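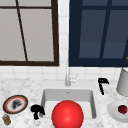 Two windows over the counter, white tile all around.

My swim club switched to the Grinderance plan in the fall and I've been trying to like it ever since. If you haven't run into it, the idea is that you cut the long, easy yardage and swim nearly everything at race pace, in short bursts with a lot of rest. Lesia Yatsenko coaches our masters group at Lanside and she is sold on it. I swim the 200 free and the 500, I'm past 40, and I'm not.

The pitch is that you swim the way you practice, so why practice slow. Fine. But the proof we keep getting handed is that a bunch of people at Belmonte dropped time last year. How many of them were new to the sport? New swimmers drop time if you throw them in a pool and yell. I asked Lesia and she said "several," and then the set started.

My own numbers, for what they're worth: I'm 2 seconds faster in the 200 and 6 seconds slower in the 500. The back half of the 500 is where it all goes. I get to the 300 feeling great and then my stroke falls to pieces. Sidra Orakzai swims the lane next to mine and has had the opposite result, so who knows. She also started lifting in the same month, which she admits muddies things.

What bugs me most is the warm-up. We used to get 20 minutes. Under the new plan it's a few laps and some arm circles, and my left shoulder has opinions about that. I've started getting in early to do my own - Lesia has noticed and hasn't said anything.

I'll stick with it through the Nirora meet in April, mostly because I've already paid the entry fee. If the 500 is still ugly I'm going back to my old sets on my own time.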